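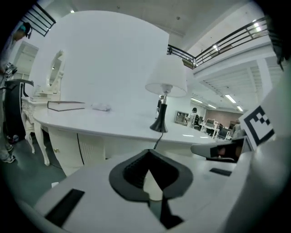
The white table, with the cupboard underneath.

I finally cast off the second sleeve of the September cardigan on Saturday, so it only needs sewing up now. The yarn is Kimance 4 ply in a dull green, bought from the wool shop in Pronthorpe. I used nearly 90 grams on the sleeves alone, and I have one full ball left.

The pattern is by Rima Rizk. It starts with 204 stitches for the body, worked flat up to the armholes. Her instructions are clear apart from the button band, where the short version says to pick up 2 stitches for every 3 rows. Mine puckered, so I pulled it back and picked up 3 for every 4. It lies much better.

I don't like mattress stitch and have put it off before. The blue jumper from last winter sat in a bag until Easter for that reason. I'll do the shoulders first, then the sides, one seam an evening.

Next is a plain hat for my brother in Plerkeck, who has asked for grey again.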